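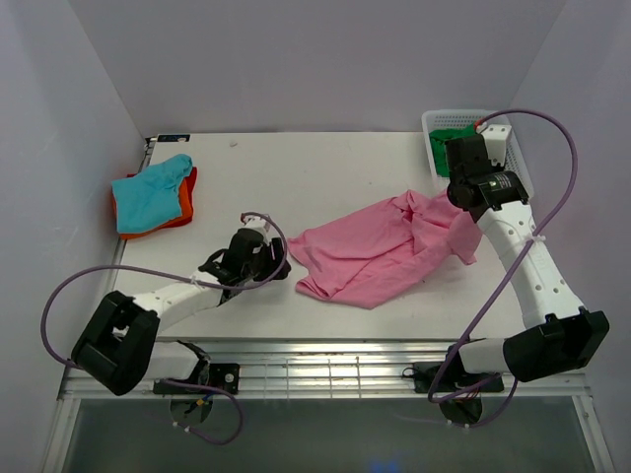 I've been selling the Drekton two-arm folding cell for a while now, and the question I get most is what a normal working day on it looks like. Well, mostly it looks like laundry! You put a basket at the back, pull out a shirt, and drive both arms from the leader handles while the cell records everything you do. With a soft knit like the pink one, I like to pick up a corner with the right gripper first and keep the left one close by, empty, so it's ready for the next grab. Folded pieces go in a stack at the back left (mine is the turquoise and orange-red pile) and then you're on to the next.

Each fold gets saved as one episode, with both arms' joint positions and the overhead video lined up in time. If you fumble a fold, tap the pedal and it gets tagged as a miss. Please don't delete those! The folks at Javia trained on good folds only at first, and their policy had no idea what to do with a dropped sleeve. We went back, added the misses and the recoveries, and it got a lot better at sorting itself out.

My own shirt set is up to 1,370 episodes, and I can do some 8 good hours of recording a week before my shoulders complain. A new operator needs maybe an afternoon before the folds are worth keeping.

What you get: two arms on black brackets, the aluminum front rail, the white tabletop, and the plain pale walls. I went back and forth on those walls, but a busy background really did hurt our early runs, so they stay. Leader handles, pedal and recording software are in the crate too. Bring your own clothes, and get plenty of colors and fabrics. Old T-shirts are great.

Setup takes 4 hours with two people. Leave slack in the gripper cables, more than looks tidy, or they'll tug when you reach for the back corners. Spare gripper plates come from Trasmont and usually ship in 7 days. Orders placed by Wednesday noon go out the same week.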